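Girura kit check log

README / data card. Read before you open the files, please, most of the mail I get is answered below.

What it is

Log of what was in home emergency kits when we opened them up. Medical stuff mainly: bandages, gloves, pain relievers, thermometers, spare glasses, prescription meds, batteries for the things that need batteries. One row per item. 882 rows, 18 households, two towns (Clustimville and Muvura).

Not a shopping list. Not advice on what to take or how much of it. Ask a pharmacist.

Files

items.csv - the log itself
homes.csv - one row per household, join on home_id

That's all of it. There was a third file with the free-text interviews, pulled it, too easy to tell who was who.

Columns in items.csv

home_id - letter code, no meaning to the order
kit - house, car, bag, shed. One family had a "boat" and we put it under bag, see notes column
item - plain name, lower case, no brands
form - tablet, liquid, cream, dressing, tool, other
opened - yes / no / unk
printed_date - month and year as printed on the package. Blank if there wasn't one. Blank does NOT mean expired
readable - could the label be read by flashlight at arm's length. yes / partly / no
where - shelf, bathroom, trunk, basement, attic, closet
owner_knew - did the person say it was in there before we opened the kit
notes - whatever the checker wrote down. Spelling left alone

Columns in homes.csv

home_id
town - C or M
people - size of household, banded
stairs - kit on a different floor from where they sleep, yes / no
power_dep - anybody relying on a powered medical device, yes / no / declined
last_look - when they said they last went through the kit. Memory, so take it how you like

How it was collected

Consuelo Barajas and Virgil Matei did the visits in Clustimville, Zawadi Lyimo did Muvura on her own. Same paper form in both. Kit comes out on a table or the floor, every item gets called out by the householder and written down by the checker, kit goes back the way it was. Nothing thrown out by us, ever, even when it was obviously dead. Some people threw things out themselves while we were standing there. Those rows are still in, the notes say "binned."

Paula Ciobanu typed up the forms. Ileana Surdu checked the typed rows against the paper and fixed the dates.

Households asked to be in it. So these are people who already keep a kit and don't mind showing it. Do not use this to say how prepared a town is. Somebody did that with the first release and it got into a newsletter.

Known problems

- printed_date is a mess for anything moved out of its original box. Lots of pills in sandwich bags. form is filled in, date is blank, item is what the owner said it was and we didn't verify
- "gauze" and "dressing" used interchangably in Clustimville. Merge them or don't, but say which
- readable was judged by the checker's eyes, and Virgil wears reading glasses and the others don't. Add a checker column? Yes, should of done it at the start. Not going to guess it now
- car kits were mostly looked at in the evening with the dome light on, readable comes out worse there
- batteries: logged loose ones only. Batteries already inside a flashlight or radio aren't in the count
- spare glasses: no prescription recorded, just whether there was a pair
- Muvura forms for basement kits got damp in storage. Anything Paula couldn't make out is "unk" and not a guess

What changed in this release (March)

Dropped the interviews file. Split "meds" into tablet / liquid / cream. Added stairs, after Zawadi kept writing it in the margins. Fixed day/month swaps in the Clustimville dates. Cozma codes are gone, if your old script looks for a cozma_id column use home_id now, mapping is one to one but the letters are new.

Private stuff

No names, no streets, no prescriptions by name. Prescription items all read "rx item" with the form. If you think you can work out a household from the rows, tell us and don't publish it. A family can ask to come out at any time and we cut a new release without them, so please use the latest one and delete the old.

Use

Free for any non-commercial use. Credit "Girura kit check log" and say which release. If you're making a handout from it, send a copy, Consuelo collects them.

Loading it

Comma separated, UTF-8, header in the first row. Notes can have commas in them and are quoted. Spreadsheet programs like to turn printed_date into a full date with a day on it that was never on the package. Import that column as text!

To do

checker column for new visits
photo guide for the form, so "partly" readable means the same thing to everybody
second visit to the Muvura homes, Zawadi is setting it up
food shelf log, separate file, separate form, not started

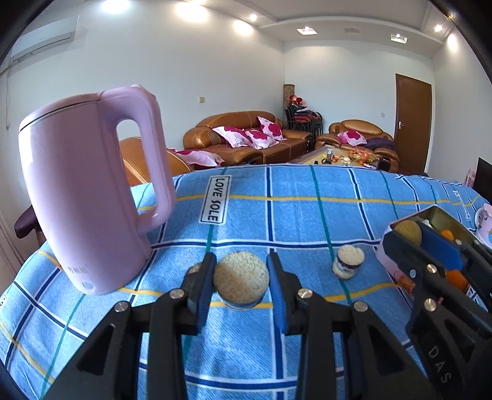
Girura Notes, Issue 2

Corrections go to Ileana, with the home_id and the row. Questions on the form itself go to Zawadi. Mornings are best for both.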